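Hasham Tabletop Simulator, Classroom License
Reviewed by Kagiso Hendricks for the robotics club page, August 2026

Our club has 8 members and one budget, and the budget has a hole in it the exact size of a real robot arm. So last April we bought a classroom license for Hasham, a simulator that gives you an arm, a gripper, a table and a room to put them in. We have now used it for one full student project and most of a second. Our faculty sponsor wanted a paragraph on whether to renew. She is getting a bit more than that.

Installation first. The installer is fine on the newer lab machines. On the two old Brirkow desktops by the window it ran for an entire lunch period and then asked for a restart in a tone I can only call smug. If your school has anything of that vintage, turn the shadows down before you open a room. The setting is under Display, then Advanced, then a second Display.

The project was card handling. The students had to write a controller that closes the gripper on a thin flat object and holds it upright over the table. Thin flat objects are a miserable choice for beginners and I would assign them again tomorrow. A block forgives you. With a card, a small mistake in the wrist angle has it leaving the table at a speed no card has earned.

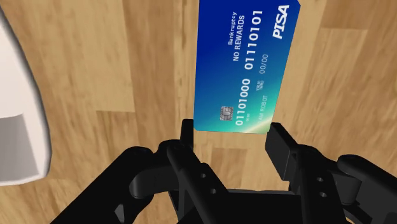 The card reads NO REWARDS, made out to I AM ROBOT.
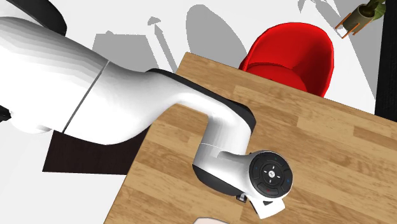

Contact is the part Hasham gets right. Friction can be set for each object, the fingers report force separately, and when a grasp fails you can scrub back through the log and find the step where it went wrong. My students had been using Graser the year before, where anything that touched the gripper stuck to it like gum to a desk. They wrote lovely code for Graser. Almost none of it survived the move, and there was a week of mourning.

The cameras are good too. You can park one up high, put another in close, and save both positions with the project file. Half our bugs were found by someone switching views and going quiet.

Now the complaints. The physics editor has an Undo button that undoes things in an order known only to itself. The manual spends 6 pages on choosing a room and about a third of one on joint limits, so we learned joint limits by hitting them. Error messages come in two kinds: a number, and a longer number. Support did write back quickly, and very politely, to tell me the number was expected.

Sharing files is clumsy. Two students can't edit one project at the same time, and if they try, the later save wins without a word to the other person. We went back to a sign-out sheet taped to the cabinet. It is a strange feeling to run a robotics club off a clipboard.

Grading, on the other hand, was almost pleasant. We set up a batch of 50 attempts per team with the starting pose nudged a little each time, left it running through a meeting, and read the results off a table. The team that gave the best demo came in last. They have asked me to mention that the demo was very good, and it was.

I looked at Katona as well, since the neighboring school swears by it. It's prettier to work in and the documentation was written by somebody who has met a teenager. It also wants a separate license for each seat, and we have the budget described above.

I'd renew Hasham for a second year. Get the classroom license, skip the add-on object pack, and have the students save under a new name every single time. The sign-out sheet is in the top drawer if anybody needs a copy.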